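Stalinano Opens Second Station for Recording Computer Repair Tasks

BRELTENHAM, May – Stalinano has opened a second recording station at its Breltenham workshop, where robot arms are guided through the assembly and repair of desktop computers. The recordings are used to train Avram, the company's learning system for electronics service work.

Each example covers one task, such as placing a hard drive in its cage, fitting a memory module or seating a processor. Operators guide the arm by hand controls from start to finish. The first station has produced almost 2,000 examples, and the company plans to add 600 from the new one by the end of summer.
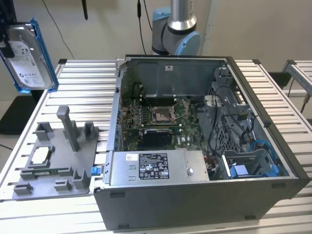 Fengying Tang said the hardest part of the work had been deciding what to keep. Attempts in which a part is dropped or goes in crooked and has to be reseated are now saved and marked, she said, and 380 of them are already in the training set.

Parts are set out on printed fixture trays, and their starting positions are changed between sessions. Used business desktops are supplied by Wilik, a refurbishing firm that will also test the trained system on its own benches.

Stalinano will share 80 of the recordings with partner schools on request. Inquiries about access should be sent to Adel Zaki at the Breltenham office.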